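River club opens winter casting program after strong autumn numbers

Zelarent Fly Fishers will run an expanded casting program through the colder months, with sessions moving indoors when the river is too high or the ramps are iced over. The club confirmed the change in its February newsletter, along with a new fee structure and a shorter list of dates for the loaner rods.

The program is built around single-handed casting for trout and grayling, with a smaller stream for people who want to learn two-handed rods. Beginners start on grass with a piece of yarn in place of a fly. They move to the water once they can form a loop without the line piling up in front of them, and the instructors decide when that is.

Membership stands at 648, the highest since the club merged with the old Limeo anglers' group. Most of the growth has come from adults taking up the sport for the first time. The club says many of them arrive with gear they bought online and do not yet know how to match a line to a rod, so the first evening of each block will be spent on lines, leaders and knots, with no casting at all.

The outdoor sessions will stay at the Vastonar pool, below the highway bridge, where the gravel bar gives enough room for a back cast. Access is by the lower gate. Parking is limited to the strip beside the fence, and anyone arriving after 9 a.m. should expect to walk in from the upper lot. Wading is not part of the beginner block. Those in the second block will need studded boots or felt soles and a wading belt.

Indoor sessions will be held in the gymnasium at Eberhard Hall. Hooks are not permitted in the building, and rods are to be put together inside the gym, well away from the lights in the corridor. The hall has asked that outdoor boots be left at the entrance.

The club has 74 places to fill across the season. A place covers five sessions, and members who miss one can make it up in a later block if there is room. Places go to current members first and open to the public at the beginning of the following month. Junior members pay half the adult rate and must have a parent or guardian on site for the river sessions.

Loaner rods will again be available, mostly nine-foot five-weights with floating lines. There are fewer of them this year. Several were retired after tip sections broke last season, and replacement tips for that model are no longer being made. Members with a spare outfit in good working order are asked to bring it to the next general meeting, where it can be checked over and labelled.

A fly-tying table will run alongside the indoor evenings. It is free to anyone enrolled in the program and costs a small drop-in fee for everyone else. Vises and thread are supplied. The patterns for the first block are a pheasant tail nymph, a soft hackle and a simple streamer tied on a size 8 hook, all of them in regular use on the Vastonar water. Tyers who want to work on something else are welcome to bring their own materials.

The evenings will finish with soup and bread in the hall kitchen, as they did last year.

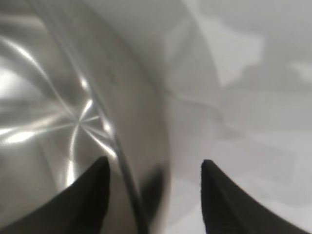

The club has also set aside $1000 for work on the path to the lower gate, where spring runoff took out part of the bank. The money will go toward crushed rock and a new set of steps. Until the work is done, members are asked to keep to the upstream side of the path and to stay off the soft ground near the culvert. The casting sessions will go ahead in the meantime.

River conditions will decide whether each outdoor session goes ahead. The instructors will look at the gauge the evening before and post a notice on the club's page by 8 p.m. If the water is up, the group will meet at Eberhard Hall at the same hour. Light rain and snow will not cancel a session. Lightning will, and so will wind strong enough to make casting unsafe for people standing in a line.

Eye protection is required at every session, indoors and out, including for spectators standing near the casting line. Sunglasses are fine on the river. Clear safety glasses can be borrowed at the hall. Barbless hooks are the rule on the water for the whole season, and all fish are to be released at the pool.

The two-handed stream will meet less often and only on the river, as the gym ceiling is too low for the longer rods. Participants should already be comfortable with a roll cast. Rods of 12 to 13 feet are suggested, and the instructors will have several lines on hand to try.

Registration is through the club's page or in person at the general meeting. Payment is due when a place is confirmed. Refunds are available up to the first session of a block, less a small handling charge.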